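Posted Nov 27, 2020 by the Pronix demo desk

Pronix Soft-Goods Picking Cell – notes from our open day at Gruvetley

Well, we finally got to show the picking cell to people outside our own building, and what a day it was! If you've been on this page before you'll know the basics already (one arm, two fingers on the gripper, a small camera riding along at the wrist), so I'm going to use this update to tell you what visitors asked and what I told them.

We set up in the front hall at Gruvetley, right by the loading doors, so it was chilly until lunch. Fletex makes the finger pads for us and they sent over a box of spares, which I was very glad of. The plan was to run boxes and bottles in the morning and save the awkward stuff for later, but the first group through the door wanted the awkward stuff right away. Fine by me – that's the fun part.

Straw gets more questions than anything else. It bends, it has a grain, and a braid gives you a ridge where you might have been hoping for a flat spot to pinch. On this cell you set the closing force per item from the touch panel, and the arm slows down for the last bit of the approach. I start low and step up from there. The cell ships with 98 stored item profiles, woven goods included, and you can copy any of them and change it to suit your own stock.

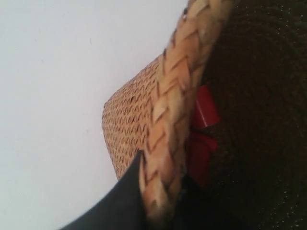

Oduya Packing wanted to know if the wrist view can be saved with each pick, and how long it stays on the machine. Yes, it can! You switch it on under Logging, and it stays there until you clear it or move it to your own drive.

The other big question was floor space. The cell rolls in on its own base and plugs into a regular wall outlet, and you'll want to leave room on the panel side so a person can stand there comfortably. Two people can set it up in a morning (we did, with coffee breaks). Fletex pads swap out with one screw, and the spare set is in the drawer under the panel.

If you missed us, we're doing a second open day at Gruvetley in December. Bring your own items, the odder the better. Ask for part number 1836 if you'd like a quote on the cell with the wrist camera included.

Comments

packline_mo: Does the copied profile keep the approach speed too, or only the force?

Pronix demo desk: Both – you can change either one afterward.

hattie22: Came with my sister and we stayed way longer than we meant to. See you in December!

Contact Pronix | © 2020 Pronix | Back to top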